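Repair evenings move to Brastalley from November

Cluvon members' newsletter, 18 Jul 2024

The monthly repair evening is leaving Shboul Hall. The hall's owners are turning the ground floor into offices, and our lease on the back room ends in the fall. We have signed for a unit on the Brastalley estate, a short walk from the bus station, and the first evening there will be in November.

The new unit is bigger and has its own side entrance, so people carrying heavy items won't have to come up the front steps. Parking is free after 5. There is a sink, a proper storage closet and enough power outlets that we can stop running extension cords across the floor. The rent is higher than at Shboul Hall, but heating is included, and over a full year the difference comes to almost 300 dollars. The membership fee stays at 28 dollars.
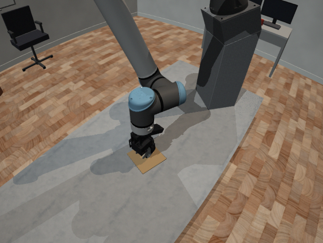 Booking will change as well. At the moment people turn up, take a number and wait, and on busy nights some go home without being seen. From the first Brastalley evening you will be able to reserve a slot through the Branduvus booking page, or by phone if you don't use the internet. Half the slots will be kept for walk-ins. If you book, please say what the item is and what is wrong with it. "Lamp, flickers" is enough. It lets us ask the right person to be there and check that we have the part.

The rules on what we accept are the same as before. Lamps, radios, toasters, fans, clothes, bags, small furniture, clocks and bicycles are all fine. We can't take microwaves, gas appliances or anything with a swollen battery. Please empty vacuum cleaners before you bring them. Sewing machines are welcome, but bring the foot pedal and the power cord, and the manual if you still have it.

At the June evening we logged 54 items, mostly lamps and zippers. Coffee makers did poorly. Several had cracked water tanks, and the makers no longer sell that part on its own. If you have an old coffee maker at home that you plan to throw out, consider giving it to us for spares – even a dead one usually has a good lid or a good switch.
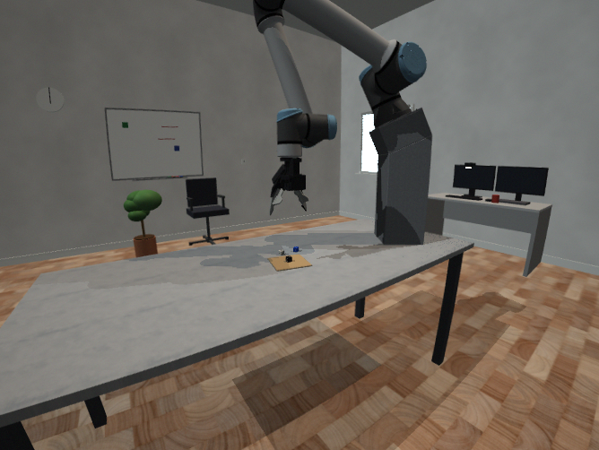 A robotic arm above a long table with a marble pattern.

We need help with the move itself. The shelving, the two sewing tables and the tool chests have to come out of Shboul Hall over one weekend, and we would like a van or a pickup for both days. Fuel will be paid. We also need people to sort the parts drawers before anything is packed. Some of those drawers have not been opened in years, and there is no point in carrying stripped screws across town.

Items left for repair and not picked up are another problem. If you have something on the shelf at Shboul Hall, please collect it by the end of September. Anything without a name tag will go to the thrift store after that. Tagged items will get one phone call first.

The August and September evenings go ahead at Shboul Hall as usual, doors at 6:30. There will be no evening in October. A map of the Brastalley estate, with the side entrance marked, will come with the next newsletter.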